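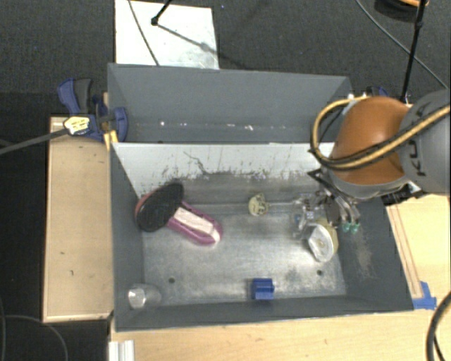

Bin-picking cell, fixed camera view. Gripper in the front bin, second bin behind.

Trillen Bin Picking Set
README and data card, revised Thu 8 October

Maintainer: Hanane El Fassi, Moltedham

What this is

Trillen is a set of recorded bin-picking attempts from a single arm working over two metal bins. It was collected to test grasp planners on mixed household items, and it comes with the working rules we followed in the cell. The rules are included so that anyone adding data does it the same way. If you only want the recordings, skip to Layout.

Contents

Sessions: 16
Attempts: 600
Attempts labelled as successful: 328
Bins: 2
Objects: small, rigid or semi-rigid items, mixed colours, some transparent

The success rate is low on purpose. Planners were run untuned, and failed attempts were kept. Please don't filter them out and then report results against the full set.

Cell setup

The arm is a KUKA with a jointed finger gripper and teal-green fingertips. The bins are open-topped grey metal with sloping walls, clamped so they stay put when a finger touches a wall. The floors are bare and worn, and reflections vary a good deal across them. We did not repaint or line the bins, and contributors should leave them as they are. Several of the depth errors listed below come from the bare metal.

Rules for operators

1. Check the bar clamps before each session. If a bin has shifted, redo the bin calibration and start a new session number. Do not nudge the bin back by eye.
2. Keep hoses and cables on their existing route. If you add a cable, run the arm through its full range at reduced speed before recording.
3. No hands in either bin while the arm is enabled. Reset objects with the enabling switch released and the arm parked.
4. Stay at reduced speed for the first pass with any new object.
5. If the gripper contacts a wall or the floor hard enough to trip the force limit, stop, inspect the fingertips and log it as CONTACT. Don't clear the fault and carry on.
6. One operator has control of the pendant. Anyone else in the room stays behind the line.
7. Leave fixed cameras alone during a session. A bumped camera ends the session.

These are house rules for one cell. They don't replace your own risk assessment or whatever standards apply at your site.

Rules for objects

Tip objects in from the tray and leave them where they land, on their sides or leaning on a wall. No straightening, and no moving things out of corners to make them easier to reach. Nothing with a sharp edge, a battery or liquid inside. Clear plastic is allowed and should be tagged TRANSPARENT.

Labelling

An attempt is a success if one object leaves the bin and is still held at the check pose. Two objects held together is MULTI and counts as a failure. An object dropped before the check pose is DROP. If two labellers disagree, the attempt is marked DISPUTED and counts as a failure until it's settled.

Layout

sessions/ one folder per session, with colour, depth and joint logs
labels/ one CSV per session
calib/ bin and camera calibration
rules/ this document and older versions

Arroyo loader scripts are in tools/. The Vinditach export is still there for older projects but gets no further fixes.

Known problems

Depth is patchy on clear objects and on the shinier areas of the bin floor.
The arm and hose hide part of the rear bin in the fixed view during many attempts. Use the joint logs to drop those images if you need a clean background.
Two sessions from September have joint logs with a clock offset. The correction is in calib/offsets.txt.

Changes in this revision

Rule 5 now covers floor contact as well as wall contact.
Added the DISPUTED label.
Fixed a column name in the labels files (grasp_centre was spelled two ways).

Corrections go to the maintainer through the issue tracker. Include the session number and the attempt number.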